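Home | A to Z | Trades | Places | Random page | About

Search this site Go Advanced search

Thermoforming trays (Plendport method) 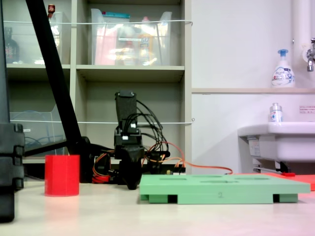 Thermoforming is the business of warming a flat sheet of plastic until it sags, pulling it over a shape, and letting it set there. I've been writing up the Plendport version of it for this site for a while now, mostly because it's where I learned the job and because the general entries on the subject skip the bits I find interesting. A lot of what I have to say concerns shallow recesses, the sort you get on the mint-green tray, four of them in the top and none very deep. Recesses can be made in all sorts of ways (cut, cast, moulded, pressed) and I'm only going to talk about the sheet way, with a few detours.

Where the name comes from

Plendport is a small harbour town and the "method" is a grand word for what a handful of workshops along the quay did with second-hand ovens. The first of them was Sutherland, a sign-making firm that had a big oven for bending shop letters and nothing to put in it over the winter. They started making trays for fishmongers, then seed trays, then those divided trays that jewellers keep in drawers. By the time I turned up the signs had gone altogether and the whole place smelled of warm plastic!

The word "method" was first put on paper by Cayetano Aranda, who ran the forming bench and wrote a little handbook for new starters. It had 18 pages and a tea stain on every copy I ever saw. Most of what follows is out of that handbook, or out of my own head where I've disagreed with it.

How it's done

You clamp the sheet in a frame, slide it under the heater, and watch. The sheet goes wavy first, then it pulls flat again, then it begins to droop in the middle. Cayetano taught us to go on the droop and ignore the clock, and I still do that, though plenty of people who are better at this than me use a timer and get perfectly good trays.

When the droop looks right you bring the sheet down on the mould and switch on the vacuum. The air goes out through tiny holes in the mould and the sheet is pushed down by the air above it. (People always say "sucked". I say it too.) Then you wait for it to set, lift it off, and trim the edge.

The Plendport part is the waiting. Other shops cool the sheet with fans straight away. In Plendport the sheet was left on the mould under a cotton cloth, so it cooled slowly and evenly, and the floor of each pocket stayed flat. It's slow, and if you're making a great many trays it will drive you mad, but I've never had a better finish any other way.

Depth of the pockets

A sheet gets thinner as it stretches, and it stretches most in the corners at the bottom of a pocket. If you hold a deep tray up to a window you can see it, the corners let far more light through than the rim does. The handbook's rule was that a pocket should never be deeper than half its width. I'd be stricter than that with square corners and a bit looser with round ones.

The sides need a slope as well, or the tray won't come off the mould. We used 2 degrees for shallow work and more for anything deep. I once made a mould with dead straight sides, out of pure stubbornness, and had to saw the thing apart to get my tray back.

Moulds

Early moulds were beech, sealed with varnish, and they lasted well enough for short runs. The best recorded life for one was 2286 trays, which is written in pencil on the underside of the mould itself and which I have no reason to doubt. After that the firm moved to cast resin and later to aluminium, bought in from Nolateck, who also drilled the air holes. One of their larger seed tray moulds had 234 holes and I cleared every one of them with a bit of guitar string, more than once.

Wooden moulds do leave a faint grain on the plastic. Some customers hated it. I rather like it, and collectors (there are some, I promise) use it to tell the older trays from the later ones.

Kalar trays

The best known product was the Kalar, a shallow divided tray for beads and buttons. It was drawn up by Areeba Kiani, who had come from a pottery and thought about trays the way a potter thinks about plates, so the rim rolls under and is lovely to pick up. The first batch went out in May and the shape was hardly altered afterwards, apart from a wider rim and a slightly softer corner. Cream and brown are the common colours. Dark blue ones turn up now and again and I'd be very pleased to hear from anybody who has one with its lid.

Care

Wash in lukewarm water with ordinary washing-up liquid. Don't leave a formed tray on a radiator or in a car in summer, as the sheet remembers being flat and will try to go back to it. A slightly warped one can sometimes be rescued by putting it back over its mould and warming it gently, if you happen to own the mould.

See also: Vacuum forming; Sign-making; Drape moulding; Beech

Filed under: Crafts and Trades, Plastics, Workshop Methods

Page last edited July 30, 2024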